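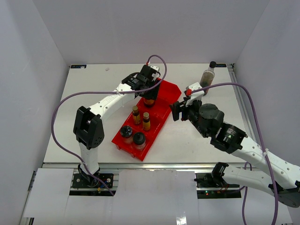
Toom Robotics Club
Minutes, April 13, 2018

Present: Anju Dhillon (chair), Hadi Mansour (notes), most of the arms group, three from the Sostis group. Apologies from the rest of Sostis, coursework deadline.

Minutes of last meeting
Read out, agreed. One correction, the loan of the soldering station was to Sostis not from them.

Arms group, where we are
Task for the Flillel round is still bottles and jars into the red tray, two arms, no hands on the table once the clock starts. Left arm is doing the picking up over the tray, right arm waits with fingers open and comes in second. Anju wants the waiting position moved back a bit, she thinks they will meet over the middle sooner or later. Agreed to try it.

Small amber vials with the gold caps are the fiddly ones. Squat jars with black lids better, wider to grab. Big clear bottle with the brown stuff in: leave where it is at the back for now, not part of the first run.

Cables. Purple one on the left arm is tied to the link, asked whether one tie is enough. Hadi to add more if there are any in the drawer. Check the loop doesnt catch when the elbow goes right up.

Scoring: 60 seconds per run, 2 runs per team, best one counts. Long talk about whether to go slow and safe on the first. Vote put off.

Wrist camera
Looked at the view over the table with the red-lidded jar standing on its own and the rack to one side. Lid colour and rack colour are very close. Eteo script currently finds things by colour, so worry it will go for the rack. Suggestions: use the label (orange and cream, stands out well enough on the white), or use shape, or swap the jar. Rules say we can't swap the jar. Going with label first.

Also scuffs near the tip of the right finger. Keep using, print a spare pair anyway.

Table needs a wipe, specks all over. Whoever is first in. 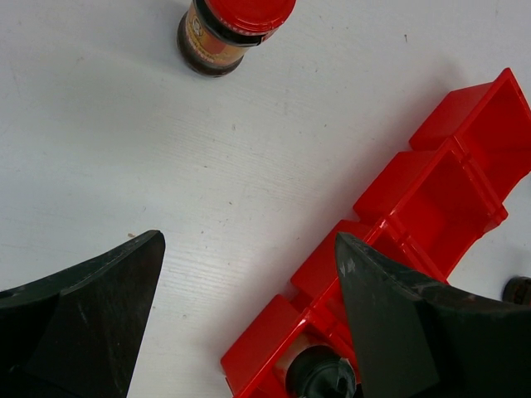 Training runs
Hadi wants 1,000 saved runs before the round. General feeling this is a lot. Anju: fine if people sign up for slots and stick to them. Sheet going on the door tonight. Please write down which tray position you used, last lot had none and were no good to anyone.

Failed runs to be kept as well, seperate folder, put "fail" in the name.

Money
Entry fee paid. Filament nearly out, Anju to order. Nothing else.

Actions
Anju: move right arm waiting position, order filament, ask Flillel if the tray can be turned between runs
Hadi: cable ties, label detection in the Eteo script, sign up sheet
Sostis group: bring back the small hex keys

AOB
Door to be locked by last person out, it wasnt on the last session. T-shirts, no decision, colours again next time.

Next meeting end of April, same room, after the first block of runs.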